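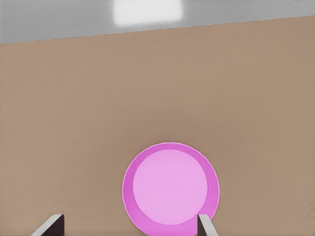
Anbridge finally lost one in April, and I've been reading the match thread ever since, so I may as well write down what I think about the left back situation.

If you haven't kept up: Karik left in the winter. He had started 147 league games for us, nearly all of them on the left side of defense, and he went to Clernenora for a fee the club didn't announce. People were upset for a week and then we won four in a row and everyone forgot. Endale moved over from the right to cover, and he did fine. He's quick and he doesn't panic. He is also right-footed, and every time he gets the ball near the touchline he has to stop and turn inside before he can pass it forward.

Most teams in our division didn't bother to do anything with that. Clernenora did. They put a winger on his inside shoulder and left the line open. He went down the line twice in the first half and both crosses went behind the goal. After that he just played it back to the center half, over and over. We had plenty of the ball and it didn't get us anywhere. They scored from a corner in the 49th minute and sat on it.

Karik played the whole match for them, by the way. He got a decent hand from our end when the teams came out and some booing later, after he took his time over a throw-in. I didn't boo. I'd have taken my time too.

The obvious question is what the club does in the summer. There are three names going around on the message board and I don't believe any of them. One is a player who has said he wants to stay where he is. One is 34. The third seems to have come from a single post by someone who joined the board the same night.

What I would do is give the job to Lemlem Wubshet's pick from the youth side. Wubshet coaches the under-19s and has used the same left back all season, a kid who is left-footed and can cross on the run. I've been to a few of their home games. The defending is a little raw. He gets drawn toward the ball and leaves the far post open, and a good winger would find that out. But he gives the midfield a pass they don't have right now, and he'd have Endale free to go back to the right, where he's better than the man currently playing there.

The argument against is that we're second and there are only 9 games left, and you don't hand a teenager his debut in the middle of that. I understand it. I'd still like to see him on the bench, which he hasn't been once. We've carried two backup strikers on the bench since the new year, and neither has played more than a few minutes at a time.

A few other things from the match. The pitch was in better shape than I expected after all the rain. Our corners were bad again. We take them short, the second man gets closed down, and it ends up back at the halfway line. I'd go back to just putting it in the box. The keeper had no chance on the goal, and he made a very good save low to his right late on that kept it at one.

There were 208 of us in the away end, according to the steward I talked to on the way out. That's good for a trip that long. The coach home was slow because of the roadwork at the bridge and I got in after midnight.

Next one is at home. I expect Endale will start on the left again and I expect we'll win, as the team coming here hasn't scored away in a month. That will probably put the whole subject to bed until we play somebody good. I'm going to try to get to the under-19 game that morning as well, if I can find someone to cover the early shift. I'll post something if the kid plays.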